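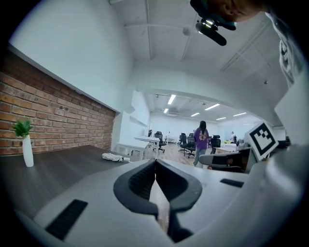

Kandetti Pair, handheld demonstration grippers, reviewed after a month of use

Posted 26/02/2022

I have now spent more time pretending to be a robot than any adult should, and I have opinions about the equipment.

The Kandetti Pair is a set of two handheld grippers. You pick one up in each hand, you do the chore, and the recordings go off to teach a real arm to do the same chore later, with fewer complaints. Our arm is an old Haberkorn with a reach like a bored heron. Before this we taught it by remote control, using the Nestullow leader rig, and I'd put my name to almost any product that got me away from the Nestullow leader rig. So weigh the following accordingly.

The Pair costs $1505, charger included, carrying case not. The case is another 58 and I bought it, grumbling, and it is a good case.

Setup took me most of a morning. The calibration routine wants you to wave each gripper slowly past a printed board while a progress bar thinks about its life. The manual covers this in one paragraph, two sentences of which are a safety warning about the charger. Once calibrated, though, the thing stays calibrated. I knocked the left unit off a counter in the second week and it came back up with the same numbers.

On to the part that matters, which is whether you can do a task with it. Mostly, yes. Folding a cloth took me an afternoon to get smooth and I can now do it at a pace that would only mildly annoy a hotel. Picking up cups is easy. Anything with a zipper is misery. The fingers close with a light squeeze of the trigger, and the return spring is a shade too stiff — fine for ten minutes, noticeable after an hour, and by the end of a long session I was opening jars at home with my elbows.

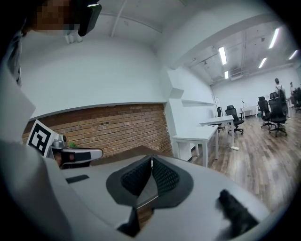 Grip is where Kandetti has spent its money. Our old pads were smooth, and half of our failed recordings were a spoon slowly leaving the building. These are covered in a tight grid of little raised bumps and set at an angle to each other so they make a V, with a narrow gap down the middle, and thin stuff stays put far better than I had any right to expect. Cleaning lint out of all those bumps is another matter. I use an old toothbrush. It is now a gripper toothbrush and lives in the case.

Tracking is good if you behave yourself. Each unit has a square black-and-white marker sticking up off it, and if you cross your wrists the way a normal person does when folding a sleeve, one hand hides the other and the software sulks. You learn to work with your elbows out, like someone carving a turkey in a phone booth. After a week you stop noticing. Other people don't.

Of 900 demonstrations recorded so far, the Kikari import tool rejected more than I'd like, nearly all of them for lost tracking and nearly all of those in my first few days. It rejects them without saying which moment offended it. I would pay extra for a timestamp.

Battery life is decent, and both units charge at once. Weight is my main gripe. The fisheye view is generous enough that I quit worrying about where I was pointing the thing, but the housing is bulky around the front, and getting into a drawer or a low shelf means approaching it like a forklift.

Compared with the remote rig: I get many more usable runs in an hour, and I can feel it when something slips, which the rig never managed. The rig still wins for jobs where the arm's own joints are the problem. A human wrist will cheerfully record a twist that the Haberkorn can't make, and you find out later, when it tries.

I'd buy the Pair again. I'd ask for a softer spring and a second paragraph in the manual.

Rating: 4 out of 5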